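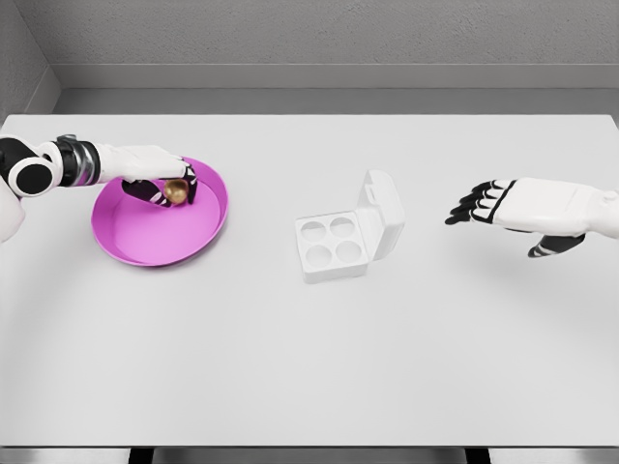

Maureen Tunstall
Film blogger and Thursday-night projectionist
7 Mar 2022

I went into Gosuvov expecting a perfectly decent monster film and came out wanting to ring everyone I know. It's so much fun! Gaetano Morelli has made the sort of big, daft, warm-hearted creature feature I used to rent with my brother, the ones where we'd rewind the last reel and watch it again before tea.

The set-up is simple enough. Pondano is a fishing town with a cannery, one decent pub and a lake that's far too deep. Dobson (Fletcher Pomare, looking as though he's slept in his coat since July) is the ferryman, and he's been quietly feeding something out there for 20 years. He calls it Gosuvov. Then a dredging company turns up, the fish go, and Gosuvov comes up the slipway looking for its supper.

Pomare is wonderful. He has a scene early on, sitting on an upturned crate and telling the lake about his bad knee, and I'd have watched a whole film of that. Tianyou Jin plays the engineer who has to decide whether to believe him, and she gets all the best lines, most of them muttered. The two of them bicker in the ferry's tiny wheelhouse for a good part of the middle section and I was grinning all the way through.

And the creature! It's huge and whiskery and a bit sad about the eyes, somewhere between a catfish and a very old dog. Morelli keeps it under the water for 38 minutes, which had the lad behind me sighing, but when that head finally rises beside the jetty the whole row went quiet. The cannery sequence straight after is the best bit of large-scale smashing I've seen in ages, partly down to being able to tell where everybody is (please, more of this).

Dagim Mersha's score deserves a mention too. Lots of low brass, and a little whistled tune for Dobson that I've been humming over the washing-up ever since.

Does it all work? Not quite. The dredging boss is pure pantomime, there's a subplot about a missing map that wanders off and never comes back, and the last battle goes on for nearly 20 minutes when half that would have done. Mudis, the ferry dog, also vanishes for far too long, though I can promise anxious readers that he's fine.

I'm going again on Saturday with my sister, who hates monster films and cried at the trailer. Sit through the credits if you can, there's a short bit at the end with the crate.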